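Trurkeo bamboo tile sleeping mat, double size: review after one season
Reviewed by Maya Bataineh, May 12, 2022

Bought to replace a rattan mat that had started to split along the fold. The Trurkeo is made of small bamboo tiles threaded on cord, laid in rows, with a fabric binding round the outside. Mine came from Khoo, rolled, in a plain carton. Delivery took 6 days.

Fit. The mat covers most of the bed but stops short of the sheet on every side. Measure the mattress before ordering, as the listed size includes the binding.

Surface. Tile edges are rounded on the upper face and square on the underside. I found three tiles with rough corners and took them down with fine sandpaper. The cord has stayed tight, with a little slack at the foot end where I sit to put shoes on. Long hair catches between tiles. A pillowcase over the top end deals with it.

Movement. On a smooth cotton sheet the mat creeps towards the foot by a finger's width each night. A brushed sheet holds it better. The Irex mat I had on loan from Olga Valdebenito has a backing cloth and did not creep, but it was noticeably warmer to lie on.

Temperature. Cooler than cotton for the first hour, then much the same unless air is moving across it. I run a small fan at low speed.

Daytime use. A firm, flat base is handy for folding. T-shirts can be smoothed out by hand and the sleeves turned in without the fabric dragging the bedding along. Very fine knits may snag on the tile edges, so I keep those off it.

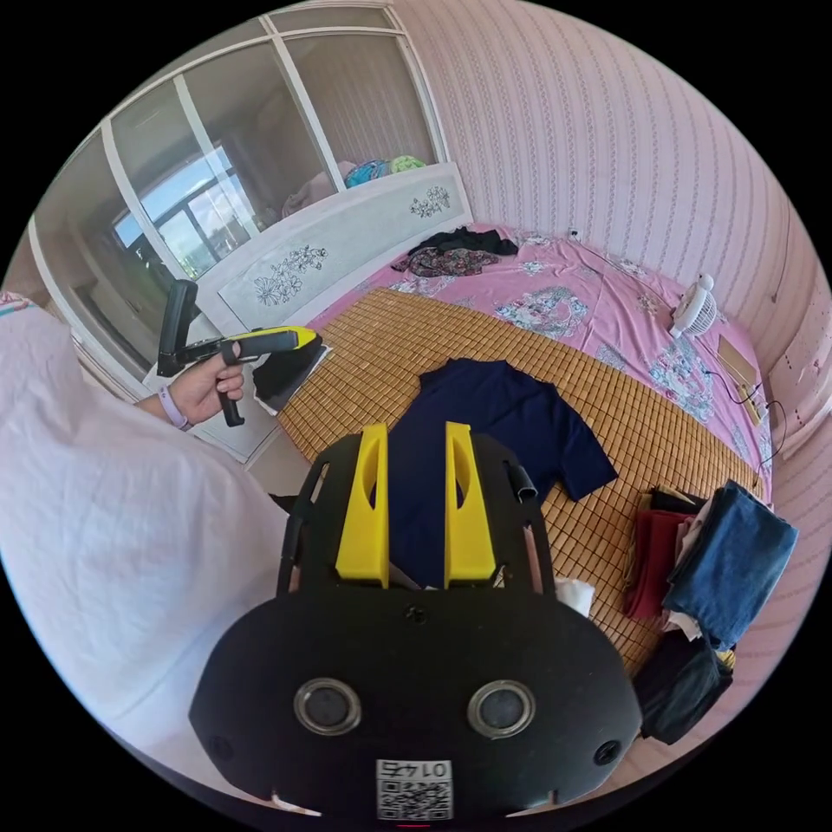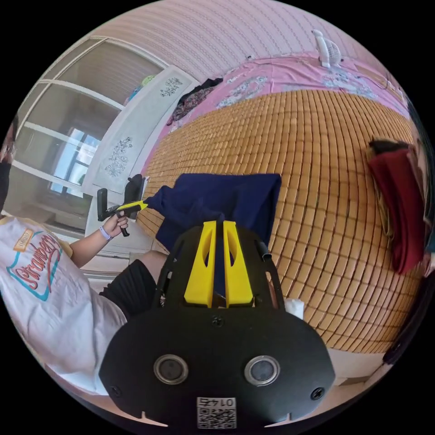 Laundry on the mat, with the pink floral sheet under it.

Cleaning. Wipe with a well wrung cloth, along the rows, and dry flat in shade. Direct sun bleached a test corner on my old one. Do not fold across the tiles. Roll it with the upper face outwards and store it upright.

Price and alternatives. I paid 3000, carriage included. The Lerkitmont version has larger tiles, which pinch skin more readily, and a stiffer binding. I would buy the Trurkeo again for a firm mattress. On a soft one the rows gape where the hips sink, and the Irex is the better choice.

Spare cord is not supplied. Khoo expects stock in June.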